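Hatatach Wrist Fault Set

A data card for the recordings, logs and notes we kept from the gripper stall problem on our two-arm bench

What's in it

Hatatach is a collection of robot runs that went wrong. Most collections we've downloaded over the years have been cleaned up before release, so the failed grasps and frozen arms are gone by the time you open the folder. We did the opposite! We had a fault that kept coming back, we hunted it for most of a season, and we saved everything along the way.

There are 751 runs in total. Of those, 260 end in a fault, and the rest finished normally under the same settings. Each run has joint positions, motor current for both fingers, the controller's event log, and video from the small camera at the wrist. If you work on fault detection, or you just want to see what a gripper looks like to its own software in the last second before it gives up, we think you'll have a good time with this.

The bench was built by the Unton group. The controller is Sung, our in-house motion stack, and the task scripts come from Vustitz, which is the scheduler that decides what each arm does next. You don't need either one to read the data.

The fault

The short version: the gripper would close on something, report a good hold, and then open by itself partway through the lift. No error, no warning light, nothing in the event log at first except a normal "release" entry. Whatever it was holding dropped.

We blamed the fingers. Then we blamed the finger pads, swapped them, and saw no change. For a couple of weeks we were sure it was slip, meaning the object was sliding out and the fingers were closing past it. The current traces finally talked us out of that one. In a slip, the current sags while the fingers keep moving inward. In our fault the current is perfectly steady and then goes to zero in a single sample, with the fingers moving outward right after. Something was telling the hand to let go.

That something was a stale command. When Vustitz handed a task from one arm to the other, it sent the idle arm a "release" so it would start with open fingers. If the network link hiccuped, the message sat in a queue and was delivered late, sometimes after that arm had already picked something up. Sung had no time limit on gripper commands. It got an order to open, and it opened.

Once we knew what to look for, we found it in old logs going back to October, long before anybody had complained about dropped parts.
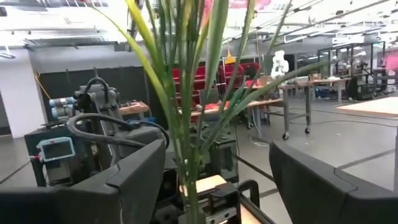 Plants were the hardest objects in the whole set, and also the most fun to work with. A block has edges that the software can find every time. Leaves bend, overlap, and move when the air handling kicks in, and the wrist camera gets a different outline from one second to the next. With long narrow leaves fanning up between the two gray fingers like they do from this position, a lot of what's behind them is hidden, and the second arm on the left can be the only big solid thing the vision code has to hold on to. That matters for this fault because the plant approach is slow. The hand hovers, checks, and hovers again, which gives a late release message plenty of time to show up. The plant runs have the highest share of faults of any task we recorded, and they're a great place to start if you want many examples close together.

Why we treat it as a safety problem

A dropped block is annoying. A hand that opens when it shouldn't, with no error raised, is a different sort of problem, and we should have called it one sooner. Our stop procedure assumed that an arm in a bad state would say so. During this fault the arm thought it was doing exactly what it had been asked to do, so the monitor stayed green and the lift went on with empty fingers.

We also found that the same queue could hold a late "close." We never saw one delivered during normal work, but we could cause it on purpose by unplugging and replugging the link. A late close with someone's hand between the fingers is the case that got us to stop the bench completely until it was fixed. All runs that were made by forcing the fault were done with the area clear and the arm at reduced speed. They're marked as forced in the run table.

What we changed

Every gripper command now carries a time stamp, and Sung throws out anything older than 200 milliseconds. Throwing one out raises a visible warning and pauses the arm.

The release at handover is gone. Vustitz now asks the arm for its finger state and waits for an answer.

The event log records who sent each command. Before this, a release from the scheduler and a release from the task script looked exactly the same, and that cost us a lot of evenings.

The emergency stop clears the queue. It used to cut motor power and leave the queue alone, so an old command could run when power came back. Please check this on your own setup, even if you never touch our data!

After the change we recorded 69 more runs using the task that had failed most, with the link being interrupted on purpose. None of them ended in an unplanned release. Those runs are included in the total and are labeled "after fix."

How the files are laid out

Each run has its own folder, named by task and run number. Inside you'll find a joints file, a current file, an events file and the wrist video. The run table at the top level lists the task, the outcome, whether the fault was forced, and which software version was in use.

Outcome is one of four words: done, release, stall, or stopped. "Release" is the fault described on this card. "Stall" means the fingers stopped short of the target width and the controller gave up. "Stopped" means a person pressed the button. Both release and stall are included in the fault total, and stopped is not, because people press that button for all kinds of reasons.

Times in the events file come from the controller clock. Times in the video come from the camera clock. They drift apart over a long session. We include an offset for every run, measured from a quick finger tap at the beginning, and it's good to within one or two video frames. If you need better than that, line up on the current drop, which is very sharp.

Known problems

The early runs have no sender field in the events file. We filled in the outcome by hand from the current traces and video, and a few of the calls were close. Those rows have a question mark in the notes column.

The wrist video shows whatever was in the room. Tables, shelving and other equipment turn up behind the task, and things got moved between sessions. If you train on video alone, a model can learn the room layout instead of the fault. We fell into that trap ourselves and got a beautiful score that meant nothing at all. Split by session, please, and never by shuffled frames.

Leaves sometimes cover most of the view in the plant runs. We left those in.

The left and right fingers have slightly different current readings at rest. It's an offset in the sensor and has no connection to the fault. Subtract the first half second of each run and it goes away.

Good uses and poor ones

We'd love to see this used for early warning, for checking command timing, and for teaching. The steady current followed by a clean drop is such a clear signal that students can find it with a plain plot, and it's a joy to watch somebody spot it.

Please don't use it to make claims about how often grippers fail in general. We went looking for this fault and then caused it on purpose, so the rate here tells you about our search and very little else. It also shouldn't be used as the only evidence that a safety monitor works. It covers one bench, one controller and one main cause.

Reporting mistakes

If you find a run with the wrong label, open an issue with the run name and the time in the events file. A screenshot of the current plot helps a lot. Corrections go into the next version of the run table, and the raw files stay as they were recorded.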